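Kitchen Chores Draw a Crowd at Uvalen Open Day

By Rania Ait Brahim
7/17/22

12 comments | 34 shares
Print | E-mail

The line was already out the door when Uvalen opened its workshop to the public on Saturday morning, and it stayed that way until well after lunch. By closing time 400 people had come through, many of them kids who had to be talked into leaving.

What they came to see was robots learning to do the things most of us do without thinking. Uvalen's team works on everyday handling jobs – picking up a food container, turning it over, setting it back down – and on Saturday they did that work right out in the open, with visitors close enough to ask questions the whole time.

Guoqing Lei, who runs the workshop, started each tour with hand-held grippers. A person holds one in each hand and does the chore with them, and the recordings are later used to teach a robot arm the same moves. It looks easy. It is not! I tried it myself and took three turns to get a plastic container off the table, and then I squeezed it so hard I was afraid for the lid.

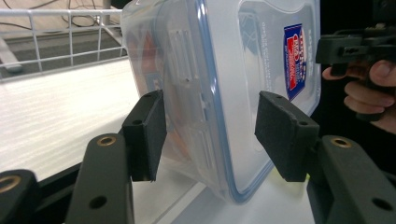

Jiahui Shi, an engineer on the project, was very patient with all of us. She told our group that clear plastic is one of the harder things to work with, as cameras have trouble telling where it ends and the table begins. Lids are tricky too. "People pop them open with a thumb and never think about it," she said. "We have two fingers and no thumb."

The team has 920 recordings of container handling so far and hopes to double that by October.

Over on the other side of the room was Lada, the shop's robot arm, which put on a short show every half hour. It stacked cups, dropped one, went back for it and got a huge cheer. Vaughn Obi, who brought his two daughters and a nephew, said they watched it four times in a row. "They clapped louder for the one it dropped," he said.

My favorite part was the workbench in back, where Xiaoqing Qin let visitors feel different finger pads and guess which would hold a wet glass best. I guessed wrong, and so did everyone else at the bench with me.

Uvalen plans another open day in the fall. Admission will be free again, and Lei said he wants to add a second pair of grippers for visitors so the wait is shorter.

Print | E-mail | 12 comments

Related items
Mustemen Moves Into Old Bottling Plant
Lü Bakery Reopens With Longer Hours
Summer Science Nights Return to the Library
Robot Club Looking for Teen Members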